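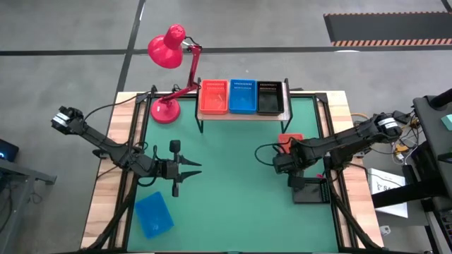
A buyer in Quintela wrote to ask whether you could just use shoeboxes. You could, and for a good many years we did. Shoeboxes are free, they stack after a fashion, and they give up the moment somebody puts a mug down on one. If that suits your way of working, please carry on with our blessing and close this page.

For everyone else we stock the **Grovisari slotted basket**, a plain plastic basket for the bits and pieces that breed on a worktable.

## Grovisari slotted basket

It has slots in the side and an open top, and it asks very little of you. There is no lid to lose. There is no little window for a label, though a strip of masking tape sticks to the rim well enough, and peels off again if you don't leave it there until it has become part of the family.

**Colours:** red, blue, black

The red is on the orange side of red. We have had letters. If you are matching it to something you already own and love, order one first and look at it in daylight.

**Product numbers**

- Small basket: 251
- Large basket: 290

The numbers mean nothing. They were on the shelf label when we took over the range from Plastitz and it seemed rude to change them.

**Sold:** singly, or in packs of 5. The pack is one colour throughout. We do not do mixed packs, having tried it in September and spent most of the following month posting blue ones back and forth.

### Using them on a raised shelf

Most people who buy the small basket put a row of them on a raised shelf at the back of the table, which keeps the front clear for whatever you are meant to be doing there. Ours stand on a flat board with black legs. We sell something very like it as the **Wora table riser**, and the space underneath is handy for things you use every day and don't want to look at.

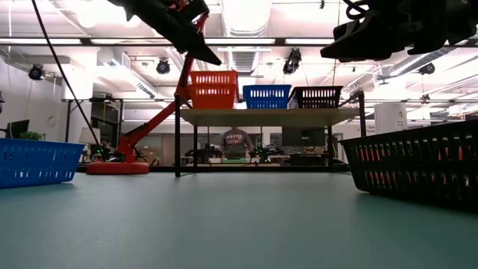
Stack the spare ones. An empty basket will sit down inside another of the same size, so a pair takes up one place on the shelf until you find something to put in the second, which in our experience takes an afternoon. Don't nest a full one in an empty one. It goes in perfectly well and then you have to get it out.

The large basket belongs on the tabletop or the floor. It will go on a riser if you insist, and you will then be unable to reach anything in it.

### Care

Wash in warm soapy water and leave upside down to drain. Dust gathers in the slots, where an old toothbrush will shift it. Keep away from radiators. Small screws and pins will find their way out through the slots, so give those a tub with solid sides.

### Returns

Send it back unused and we'll refund the basket but not the postage. Allow 7 working days. Baskets returned with things still in them will be emptied and the things kept in a drawer, which is now over half full and contains some rather good scissors.

Page last changed 15/07/2022, to take out the green, which we no longer get.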